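Four views of one small blue part

Svenja Eberhard has spent most of the spring getting a simulated robot arm to pick up one small blue part, and she will happily talk about it until the tea goes cold. "People hear that and look at me with pity," she says, laughing. "But it's the best job I've had! You change one thing, you run it again, and the arm does something you didn't see coming."

She runs the trials side at Bevon, a small firm that helps workshops choose grippers and cameras before they spend any money on them. The work she wanted to talk about is called Skisto, and it started in December with a question from a customer that makes brackets and housings. The customer already had an arm. What they wanted to know was where to put the cameras, how many they needed, and whether a plain two-finger gripper would do or whether they should pay for something cleverer.

"It sounds like three questions," Eberhard says, "but they're tangled up together. A gripper that needs to come in at a very exact angle needs a camera that can see that angle. If you've got a more forgiving gripper, you can get away with a worse view. So you can't really test one without the other, and I wish I'd understood that a few years ago."

All of the first round was done in simulation. The team built a room with a table, an arm on a pedestal and a bit of ordinary workshop clutter, and put virtual cameras in it. One rides on the wrist and looks out past the fingers through a very wide lens. The others stand back and look at the whole arm. Then they set the controller going and let it try for the part, over and over, with the part turned a little differently each time.

I asked why they bothered with the clutter. Surely a bare grey room would be quicker?

"Much quicker, yes, and we did that first," she says. "And everything looked marvellous. Then we put some shelves in, and a tool chest, and proper shadows, and the scores dropped. Shadows especially. The arm throws a shadow over the table and that shadow moves when the arm moves, so if your controller has learned to look for dark edges it gets very confused. I'd much sooner find that out in the simulator than in somebody's factory."

She is very fond of the wrist camera, and very rude about it too. The lens takes in so much that the gripper fills a good deal of the picture, and straight things come out bent. "You look at it and think, how is anything supposed to work from that? And then it does! It's close to the part when it matters. The fingers are always in the same place in the image, so the controller has something steady to measure against."

The room cameras have the opposite trouble. They see the arm, the table and everything behind it, but the part is tiny, and as the gripper comes down it starts to cover the very thing you're trying to look at. Eberhard's team tried a high view and a lower one from further off. She had expected the high one to win easily.

"It was closer than I'd have bet," she says. "From high up you get a good sense of where the part is on the table. What you don't get is height. When the gripper is nearly down, you honestly have to squint to say whether it's touching or there's still a gap. From lower down, you can read the height better, but you lose some of the turn of the part. I went back and forth on it for weeks."

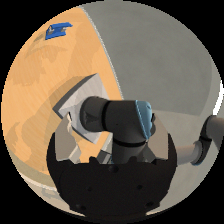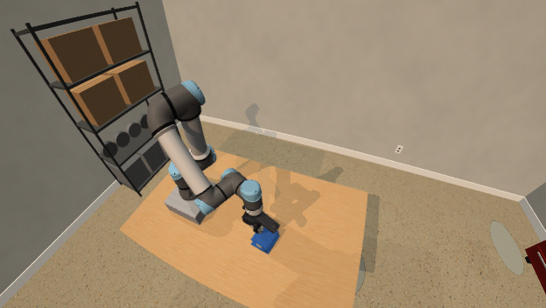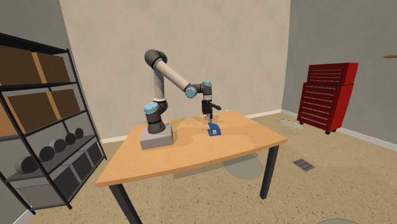
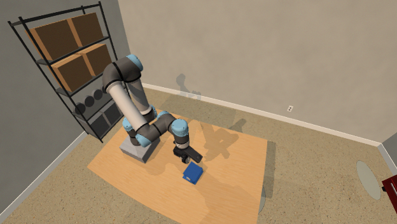 Trummer, on the gripper side of the project, is less taken with the cameras than she is, and told me the argument about views had gone on far too long. "Give me a bit more finger travel and I'll put up with a camera that's slightly off," was the gist of it, followed by a long and rather good explanation of why the fingertips mattered more than either of them had allowed for. With flat tips, the part could swivel as the grip closed. A slightly softer tip held it square, even when the approach was poor.

Eberhard doesn't disagree, quite. "Trummer's right about the tips. I'll say that in print, fine. We swapped them over halfway through and I had to throw out a whole set of comparisons, which I was very cross about, but the new ones were better in every view. Still, no fingertip is going to help you if the arm comes down in the wrong place."

The numbers, when she gets to them, are told with some care. Each set-up had 500 tries. With only the wrist camera, the controller missed 185 of them. Adding the high room camera brought that down a great deal, and adding the lower one as well brought it down only a little more. Altogether the team ran 2000 tries across four set-ups, and she has watched far more of them than she needed to.

"I've got a habit of watching the failures at half speed," she says. "You learn such a lot. There's one kind where it comes down beautifully, stops just short, and closes on nothing. We called that the polite miss. And there's another where one finger lands on top of the part, and that one's much worse, because on a real bench you might bend something."

The polite miss turned out to be a controller problem. They were using one called Bresta, which moves quickly through the open space and then slows down for the last stretch. The slow stretch was too short. When they began it 20 millimetres higher, the arm had time to take in a few more pictures before committing itself, and most of the polite misses went away. The cost was a slightly longer cycle. The customer didn't mind.

I wondered how much of this would carry over to a real bench. She pulls a face.

"Some of it. I trust the order of things more than the scores. If one camera position beats another by a mile in simulation, I'd expect it to win on the bench too. If they're neck and neck, I wouldn't say a word until we'd tried it for real. And friction, goodness — friction in a simulator is a polite fiction. The part in there never has a smear of oil on it."

There are other gaps. The simulated cameras never get knocked, and they never get dusty. They are always exactly where the file says they are. The team has started moving them a tiny amount between tries on purpose, so that the controller doesn't come to depend on perfect placing. Eberhard would like to do the same with the lights, and has a list of other things to spoil: a scratched lens, a table that isn't level, a part that has a slightly different blue from one batch to the next.

"My favourite bit is spoiling things," she says. "You've made this neat little world and then you get to mess it up, one piece at a time, and see what gives way first. I could do it all day. I do, mostly."

What would she tell a small workshop that is starting from scratch and has money for one camera? She thinks about this for longer than I expected.

"Put it on the wrist, get a wide lens, and spend what's left on fingertips," she says at last. "Then when you can afford a second one, put it up high, off to the side, somewhere the elbow won't swing across the view. Check that with the arm in every position you use, too, and don't stop at the one where it's parked. I made that mistake. We had a lovely camera position that was blocked by the arm for the only two seconds that mattered."

And the cleverer gripper, the one the customer had asked about in the first place? They tested a three-finger model for part of the spring and she enjoyed it enormously. It coped well with round things. For a small part with flat sides it didn't do any better than two fingers, and it covered up more of the view from the wrist, so the camera had less to go on just when it needed more.

"I was a bit sad, really," she says. "It's a gorgeous bit of kit to watch. But I couldn't find them a reason to buy it for that job, so we said so."

Bench trials begin on 23rd May, with a real arm, two cameras and a box of the customer's own parts. Eberhard has asked for the oiliest ones they have.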